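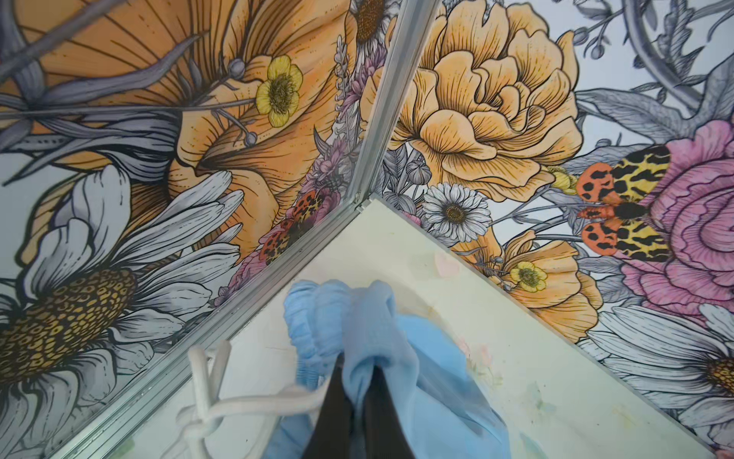
*M. Charvát*

**Big Flowers, Small Corners: notes for the Diltstead home decorating evening**

(30 min incl. questions. Water. Clicker. Don't start with the moth.)

**Opening**

- Ask who has wallpaper. Ask who has wallpaper they chose.
- Pattern is Grimura, the big-flower one. I wanted "a bit of colour." I got a poppy that takes over a wall.
- Cost: 300 dollars before paste. Pause here for the groan.

**Corners**

- Flowers this size don't care where your wall ends. Decide early which bloom gets the corner, or the corner will decide.
- Metal strip up the join. Purists hate it. Purists can come and do my corners.
- The moth (now!). Orange and black, spotted, sitting low among the pink flowers. Visitors either find it in a second or live in ignorance for years.
- White surface underneath: it gives your eye a rest, and it shows every mark. Pink smudge, greenish smudge. Pale colours are very honest about how you live.
- Cloth and cord. Plain sky blue looks fine against orange, which I'd love to call planning. The cord has tied itself in something like a knot, as cords do. Anything you put down in front of this paper had better be plain.

**Looking up**

- Most people plan a wall at eye level and then sit down. Spend a minute in the low chair before you order.
- Read out the Sorow leaflet, the line about "a restful meadow mood." Let it sink in.

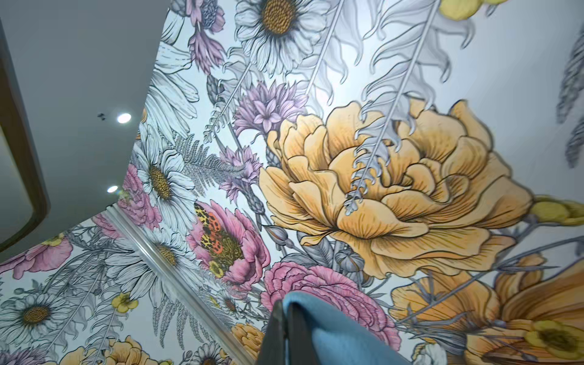
*The peony from low down, with ceiling lights.*

- Keep the ceiling dull. Grey is good. Grey has no opinions.
- Round recessed lights: tidy, and nothing dangling in front of the daisies.
- Pale moulding along the join. Same argument as the metal strip, softer voice.
- Favourite bit: the cornflowers by the peony. Small, purple, minding their own business.

**If there's time**

- Matching repeats. Bring the 11 offcuts and pass them round. Get them back.
- Would I do it again? Yes, one wall fewer.

Questions. If someone asks about removal, point at the tea table.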